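What we're asking for this year, and what can wait

The budget form for the automation corner has been sitting on my desk since January, so this Saturday (2021-04-24, for the record) I made a big pot of coffee and finally filled it in. You'll be pleased to hear it fits on one page!

The main request is a second set of fingertips and a proper spares kit for the arm. Cidorar quoted us $1,462 for the lot, delivery included, and Steltine came in a little higher but with a longer warranty. I'm leaning toward Cidorar – we've bought from them before and they pick up the phone. Tharushi Kodikara would rather have the warranty, and she's the one who does the repairs, so I may well lose that argument.
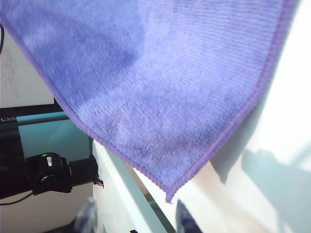
Adeyemi Workshop – Robotics and Equipment Group

Cloth handling is where I'd like the rest of the money to go. A purple microfiber with its corner hanging down between two fingertips looks like the easiest job in the world, and then you start thinking about how thin that hem is, and how much it matters what the tips are made of. So I've added a line for softer pads, sold in packs of 6, and another for 30 new cloths in at least two colors. Plain white cloths are cheaper, but I want a color that stands out against a white surface.

I also put in for cable clips and sleeving. They cost $33 and I don't expect any objections!

What can wait: the bigger table, the second camera, and the Trovgate software upgrade. Trovgate now wants a yearly fee for each seat and I'd like to know how many of us would really use it before we sign anything. If you're one of them, write your name on the sheet by the door.

Tharushi has the quotes in a folder if you want to compare them line by line. I'll hold the form until she and I have settled the warranty question, and then it goes upstairs.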